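What the second gripper will cost us

July 2024 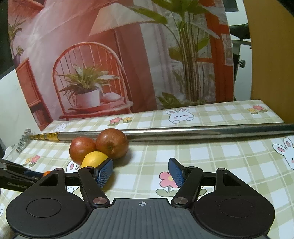 Apples and a lemon, with the blue fingertips almost there.

In June I promised to write down our budget for hand-held grippers, and I am late with it. My apologies to Leopold Hämmerli, who has asked me two times already.

We have one gripper and we would like a second one, so that two people can work at the same time. Prondby offers it for 870 dollars, Mayrhofer for 800. I was ready to take the cheaper offer, but Mayrhofer does not include the fingertip pads, and these are the part that we wear out. One pair costs 40 dollars, and I plan 5 pairs for the year. With Prondby the first pairs are in the box.

Then there is the question of freight to Skutdale, which neither of them could answer in a clear way. I have written to both again.

For the things to grasp I have put almost nothing in the budget. Fruit is cheap, and it has a good variety of shape and colour. The tablecloth I count as zero.

If somebody has ordered from Mayrhofer before, please tell me how long you waited for the spare screws.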